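Category: Handheld Kits > Rental and Purchase > Common Questions

Questions about the Perkmont paired gripper kit

What comes in a kit?

Two handheld grippers, one left and one right, two phone clips, a charger with two leads, a carry case and a card with the quick-start steps. Phones are not included on the purchase plan. On the rental plan we can add a pair, already set up with the Perkmont app.

What do people use it for?

Recording hand work that a robot arm will later be trained to do. The operator does the job with the grippers in place of bare hands, and the kit saves the motion and the video together. Most of our customers start with household jobs: folding clothes, making a bed, clearing a table, putting things away in drawers.

Does it handle soft items like shirts and bedding?

Yes. Cloth is the most common request we get. The fingers close on a fold and hold it well enough to lift, drag or turn a garment. Thin, slippery fabric takes more practice. Pinch a raised part of the cloth and don't try to scrape up a flat edge.

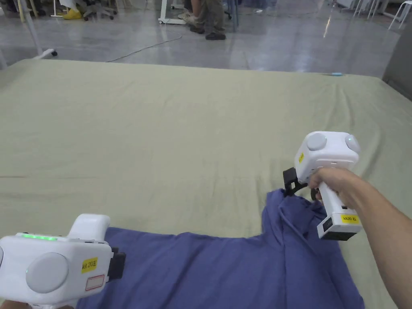 Plan on an afternoon for a new operator to get comfortable with shirts. The first batch of recordings is usually slow and has some dropped corners in it. Keep those files in a separate folder, as the app has no way to sort them out later.

How do I tell left from right?

Check the yellow label. Our kits carry the kit number and the character 左 for left or 右 for right. Kit 20, for instance, has one of each. Don't mix grippers from different kits. They are paired before shipping, and a mixed set will record with the two sides out of step.

How much does it cost?

Rental is $600 a month per kit. Purchase is $1,269 per kit, without phones. Shipping is extra in both cases. If you rent first and decide to buy, your first month's rent comes off the price.

How much space do I need?

Enough to walk along the sides of whatever you are working on. A separate room is not required. Other people can be working nearby as long as they stay out of the operator's way.
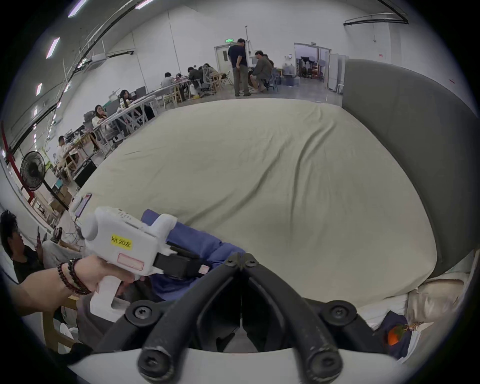 Lighting matters more than floor space. Ordinary ceiling lights are fine. Strong sun from a window can wash out the video, so close the blinds if you have them.

Can I use my own phone?

You can if it fits the clip and runs the current version of the app. Take off thick cases first. Turn on airplane mode before recording, or an incoming call will stop the session.

How long can I record?

The app stops a session when the phone runs low on storage. The longest single project sent in to us so far had 783 recordings, all made with one kit. We suggest short takes, one task each, with the files copied off at lunch and again at the end of the shift.

What wears out?

The black finger pieces. Scuffs on the surface do no harm. Replace a finger if it is torn or if it no longer closes evenly against the other one. Spares are sold in pairs and go on with a small screwdriver.

Do you train operators?

Edvin Brekke runs a half-day session at our Bodthorpe office, and he will travel to Bostunlow for groups. Rental customers get one session free. The next open dates are in November.

Who do I call about repairs?

Forsberg handles all repairs and spare parts for us. Send both grippers back together, even when only one has a problem, so that they can be paired again before they leave the bench.

Contact | Rental terms | Spare parts | © Perkmont | Back to top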